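Budgeting for a second robot cell
Speaker notes, Olholm equipment planning session, 26th November

Slide 1. Opening

Thank the hosts, check the microphone, say the slides will go on the shared drive. Ask people to hold questions until slide 5, except on prices, which they can ask any time.

The talk covers what we spent on the bench work at Stukville, what we left out of the first budget, and what we want in the request for next year. It does not cover software licenses. Those go through Jaramillo and have their own process.

Slide 2. What the money was for

Start with the task. Small object, open basket, one arm to pick and place. Everyone in the room has seen bigger cells than this one, so say early that the size of the object has very little to do with the size of the bill. The arm was the line everybody argued over, and it was the easiest one to get right. We had three quotes and they came in close together.

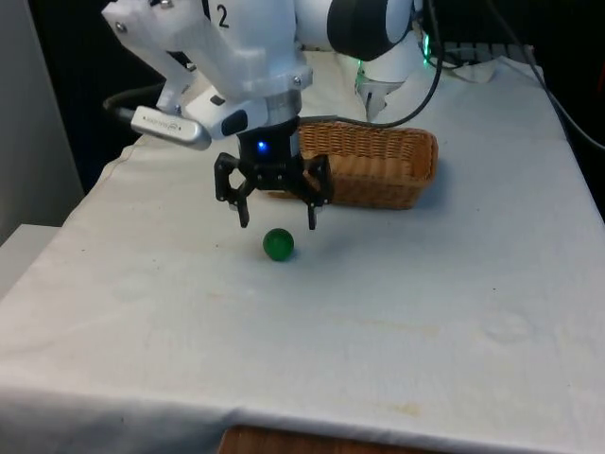
The first request had four lines: arm, gripper, camera, table. It went through in July without changes. By the time we were running we had added eleven more lines, most of them small. Read a few out: brackets, screws, cable, connectors, cable ties, cloths, test objects, a spare set of fingers, storage bins. Pause here. People usually want to write these down.

Slide 3. Lines we missed

Mounting. We priced the camera and forgot what holds it. Printed brackets are cheap per piece, but somebody has to draw them, print them, fit them and print them again. Budget the hours. We now put in 30 hours of shop time per arm for brackets and fixtures and have not gone over it yet.

Cable. Buy longer than the drawing says. The drawing measures from the base to the cabinet in a straight line and the arm does not move in a straight line. Our first set was too short for the full reach and we paid for a second set. Order the spares with the first batch, as the lead time on the second order was longer than the one on the arm.

Grippers. A two-finger gripper does most of what we need. Fingers are a wear part and should sit under consumables, where they can be reordered without a new approval. We had them under capital the first time, and a small reorder took as long to sign off as the arm did.

Table and covers. Cloth covers get marked and creased. Put in for replacements. The yearly figure we use is 400 dollars per cell for covers, baskets, balls, cubes and the like. It looks silly next to the arm, and it is the line most often cut by whoever reviews the request. Ask them to leave it alone.

Slide 4. Space and layout

Spend a bit longer on this one. The Flerolport people asked for it.

The footprint on the data sheet is the arm base. The space you pay for is the table, the mounting frame, the cabinet, the room to open the cabinet, and somewhere to put transport cases. Cases are large and we want to keep them, as return shipping without the original case costs more than storing it. Put them in the floor plan at the start.

Check what is behind the table as well. A plain light wall is cheap and makes the camera work easier. If the room has windows or shelving on that side, allow for a screen. 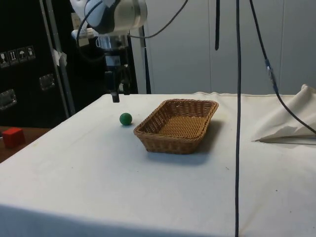
Bench cell with the arm over the table, ball and basket set out

Overhead cable routing is worth a separate line. We did ours late and it shows. A proper cable carrier was quoted at 10 percent of the arm price, and we turned it down. For the second cell we are asking for it up front.

Slide 5. Buy, lease or wait

Take questions before starting this slide.

Buying made sense for us – we expected to use the arm every working day, and we have. If you expect to use one for a few weeks at a time, lease it. Go through the lease terms for damage to the gripper and for who pays the freight. Two of the leases we looked at left freight out of the monthly price.

Waiting is also a fair answer. If the task is not written down yet, the layout will change, and a changed layout means new brackets and new cable.

Slide 6. The request

We are asking for 2 arms, matching grippers, and one shared cabinet. Same model as now, so the spare fingers and brackets carry over. Training time is in the request this time. Installation is a fixed price and includes one return visit.

Contingency is a single line at the bottom. Last time it was spread over all the others and we could not tell what it had been used for.

If asked about a bigger gripper: not in this request. If asked about resale value, say we have one written offer on file and can share it afterward.

Last item – the quote expires 30 days after issue. Comments on the draft should go to the planning inbox before then.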